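Block sorting

Block sorting is a table activity in which small loose blocks are moved from a mixed pile into separate containers. It is used as a children's game, as a classroom exercise and as the last step of tidying after building play. The rule for dividing the blocks is most often color, but shape, size or material may also be used.

Equipment

The activity needs a flat surface, a number of blocks and at least 2 containers. Bowls are common because the round wall keeps the blocks together and the hand can reach in from every side. Trays have a lower edge and show the contents better, but blocks slide out of them more easily when they are carried. A plate may be added for pieces which belong to no group, for example damaged ones. Household sets usually have fewer than 100 blocks, while the school set sold under the name Condus has 300 and comes in a box with a lid.

Arrangement

The containers are normally placed in a row at the back of the table and the blocks are spread in front of them. In this way the path from pile to container stays short, and no container hides the blocks from view. Some teachers prefer a half circle, which is known as the Patier layout after the school where it was first described.

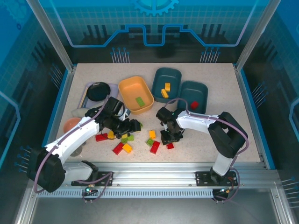

Blocks scattered on a speckled tabletop, with bowls and a lavender tray behind them. A round black plate rests in the tray.

Method

In the simple form, one block is picked up at a time and put down in its container. In the two-handed form, each hand works on its own side of the pile – this is faster, but the hands must not cross. With young children it is usual to begin with one rule and to add a second rule only after the first is well understood.

Variants

In Uvatik sorting, the blocks are first divided by shape, and each group is then divided again by color. The Abeysekara variant is played in teams of 3, where every player is responsible for one container and may take only the blocks that belong in it.

See also

Building blocks
Sorting tray
Stacking game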